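May - notebook, Rindwood workshop, bench by the window

Tabletop finish, Hennessy order. Start of the morning.

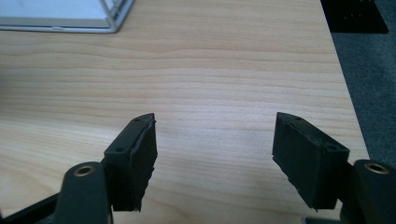
Tabletop, light wood, before work.

Rubbed down the Hennessy top this morning. Went over it with the medium paper first, along the grain, then the fine by hand. Two passes with the fine on the end nearest the door, one everywhere else. The grain lifts a little at that end and I wanted to get ahead of it.

Vacuumed, then wiped with a dry cloth. Did not use a damp cloth this time. On the Meslow table the damp wipe raised the fibers again and I lost half a day going back over it.

Test patches on the offcut from the same board:
A - Reritz oil, one coat, wiped off after 30 minutes
B - Reritz oil, two coats, 3 hours between
C - wax only

A is the closest to what Hennessy asked for. B goes yellower than the sample they signed. C looks fine but a wet glass left a ring on it before lunch, so C is out for a table people will eat at. Faraji thinks B would settle down after a few weeks. Maybe, but I don't want to hand over a top that has to settle.

Going with A. Measured out 100 ml of oil into the jar and wrote the level on the side with tape so we can see what one coat takes. The tin is getting low. Need to order before we start the benches.

2:30 pm. First coat on. Worked from the middle out with the white pad, then buffed off with cotton. One dull spot near the back edge where I think there was old glue. Scraped it lightly with a card scraper and put a bit more oil on. It took, but I can still find it if I get down low against the light. Orla could not find it until I pointed.

Room is cool, so leaving it overnight with the window open a crack. Nothing to be set down on it, including mugs. Used rags are outside on the rail, spread flat. Please leave them there until they are stiff.

To do:
- check the dull spot in daylight
- light rub with the gray pad if it feels rough, otherwise leave alone
- underside still needs a coat, edges too
- Orla to ask Hennessy if they want felt under the legs, they have a stone floor
- 6 screws short for the leg plates, look in the Meslow box first

Faraji has the trestles after this. He wants them for the shelves, so the top has to be off them once the underside is done. It can stand on edge against the back wall with a blanket behind it.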